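Support > Hands and Grippers > Turus hand > Open tickets

Ticket 94: Fingertip force readings drift on tool pickup
Status: reopened by customer
Product: Turus hand, evaluation unit

You closed this in October as "resolved by recalibration." It isn't resolved. I ran the calibration twice, the second time with your Prutatura utility, and the ring finger still reads high before it touches anything.

Log from today:
9:10 Cold start, ring finger offset 16 counts.
9:40 Recalibrated. Offset 0.
10:25 Offset 46 after 48 grasps. No fault raised.
10:50 Swapped the Tondau cable for the spare. No change.

Your product page says the hand handles small parts and shop tools "out of the box." So far I'd call that optimistic. I don't accept the cable theory either, and I'd like to know what the last firmware update changed before I install another one.

Please send the raw drift data from your own bench. We have a quote from Nakamura on the desk, and the evaluation period is running while this ticket sits.

Related tickets
Turus thumb stalls at half travel
Prutatura utility won't save offsets
Returning an evaluation unit
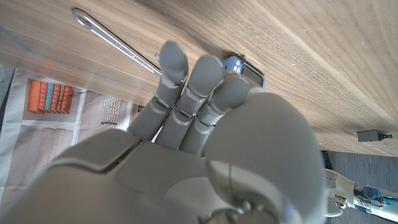
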